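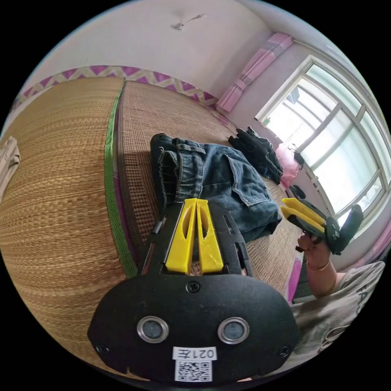 Right, thread time, because I have become completely obsessed with how people slept through hot nights before anybody owned a fan, and I need to tell someone.

It started in March with a shoebox of old letters at the Ustholm book fair. I paid 2 quid for it! Most were from a woman who ran a boarding house called Stetside, writing to her sister about lodgers, jam, drains and (every summer, without fail) the heat upstairs.

Her method for the top floor: shutters closed by breakfast, every door propped open after supper, a bowl of water on the landing. She was very firm about the shutters. One lodger kept opening his at noon "for the view" and she was still cross about it five letters later.

I tried the shutter thing with my own curtains last summer and I'm a convert. Shut them before the sun gets round, leave them shut, then open everything once it's cooler outside than in. My bedroom faces west and used to be unbearable by teatime.

Bedding next, my favourite bit. She took the feather beds off in early summer and stored them in the attic with bay leaves. The lodgers got a thin wool mattress, one linen sheet and nothing else. There's a whole letter on airing the wool and I've read it more times than I'd like to admit.

Plant fibres turn up all over the place once you start looking. Rush, straw, reed, palm. Something firm and smooth that doesn't hug you back, lovely stuff. 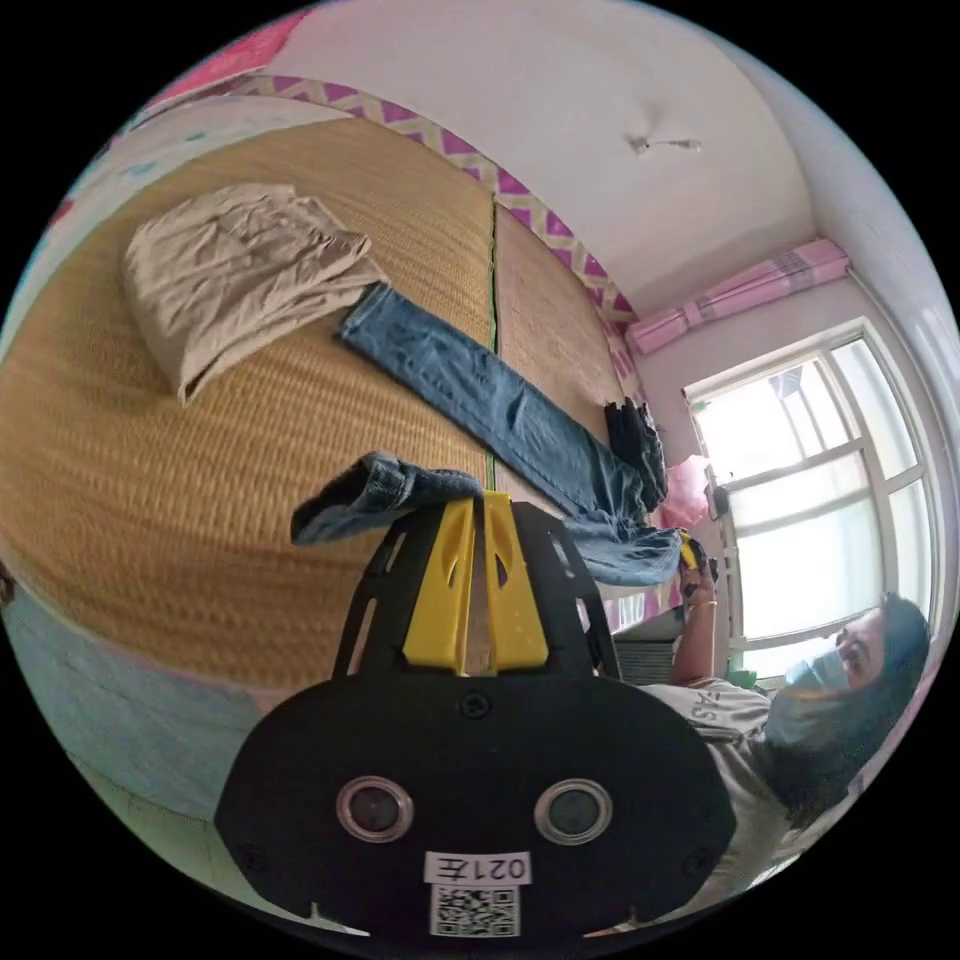 Woven straw mat on the bed, green seam and a zigzag border.

And sleeping outside! Porches, flat roofs, balconies, back gardens. She mentions a family on her street who carried their beds into the yard every July, and the neighbours all said good night to each other over the wall. I love this so much.

She also swore by cold feet. Basin of water, feet in, five minutes, straight to bed without drying them properly. I do it now and I'm out like a light.

One thing I haven't cracked: she keeps mentioning "the Trelell way" of hanging a damp sheet, as if her sister would know exactly what that meant. Across the window? Over the door? If your gran did this, please tell me everything.
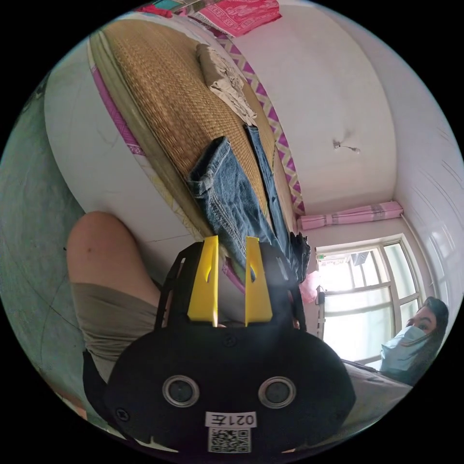 Borghild Berge replied: We hung ours in the doorway, a hand's width off the floor, with the window open opposite. Wring it hard or you get a puddle. My aunt wouldn't do it on muggy nights, she said it made the room like soup.

Borghild, this is brilliant, thank you!! The doorway makes so much sense, and there's a line in one letter about "the wet floor by number 5" that I'd never understood until now.

I'm typing up the lot, feather beds and drains included. Next up is the one where she falls out with the ice man.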